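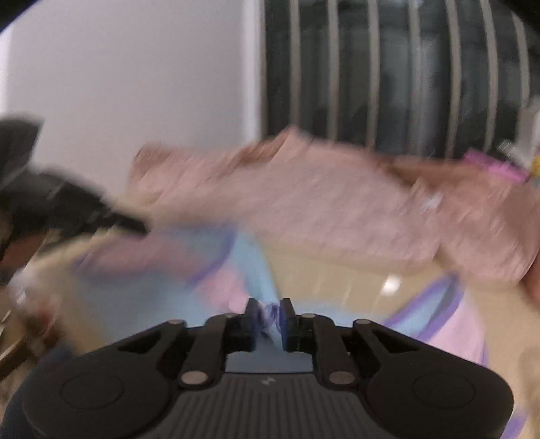 Page 1 of 2

Jimthorpe House Facilities Helpdesk
Ticket 511
Subject: Loss of hot water, second floor east
Raised by: Jaqueline Valdovinos, Lettings Office
Assigned to: Aurelio Maldonado, Building Services
Priority: Raised from Normal to High
Status: Open – awaiting part

Report as received
Tenants in the east wing of the second floor report that the hot taps run warm for a short time in the morning and then cold for the remainder of the day. The kitchen and both washrooms are affected. The west wing is not affected. The ground floor tenant, Caseson, has reported no fault. The lettings office asks for an estimate of when normal service will return, as one tenant has visitors on Thursday.

Entry 1, 09:15
Ticket accepted. The caller was asked whether the fault began before or after the radiator work in May. Reply received: after, although the exact day was not recorded. Tenants have been advised to use the west wing kitchen in the meantime.

Entry 2, 10:40
Attended the plant room. The boiler was firing normally and no fault code was showing on the panel. Cylinder thermostat set to 60 degrees, which is correct. Flow pipe leaving the cylinder was hot to the touch. The fault is therefore unlikely to be at the boiler and the call to the boiler contractor has been cancelled.

Entry 3, 11:25
Temperatures taken at the second floor east kitchen tap. The water had reached only 20 degrees after the tap had run for two minutes. The same test in the west wing gave a normal result. Isolating valves in the riser cupboard were checked and found fully open. The label on the east return valve is missing and should be replaced.

Entry 4, 13:50
The secondary circulation pump serving the east riser was found to be powered but not turning. Pump isolated and the end screw removed. The shaft was stiff and could be moved by hand only with some effort. Pump restarted and ran for a few minutes, then stopped again. The pump is a Skernico unit fitted before the present maintenance agreement began, and no manual is held on site.

Entry 5, 14:30
Time clock checked. It was running one hour behind and had been set to switch the pump off at midday. Clock corrected and the programme returned to the hours given in the building log book. This would explain part of the complaint but does not account for the stiff shaft. Both matters are to be treated as open until the new pump has been fitted.

Entry 6, 15:10
Replacement pump head requested from Bañuelos, who hold the supply account. They quote some 200 pounds before delivery, which is within the limit for approval by Building Services. Order placed. Delivery is expected on Thursday morning. The lettings office has been informed by telephone.

Entry 7, 15:45
Comment from J. Valdovinos: Thank you. The tenants have been told. One of them asks whether the water is safe to use for washing up while it is only lukewarm.

Entry 8, 16:20
Reply from A. Maldonado: Tenants should boil a kettle for washing up or use the west wing. The east wing outlets have been added to the flushing list and will be run through at full temperature before the wing is returned to normal use. Notices have been placed at the kitchen sink and in both washrooms. Please ask tenants not to remove them.

Actions outstanding
Fit new pump head and bleed the east riser.
Flush all east wing outlets and record the temperature at each.
Replace the missing label on the return valve.
Obtain a copy of the pump manual for the plant room file.
Confirm with the lettings office before closing the ticket.

Continued on page 2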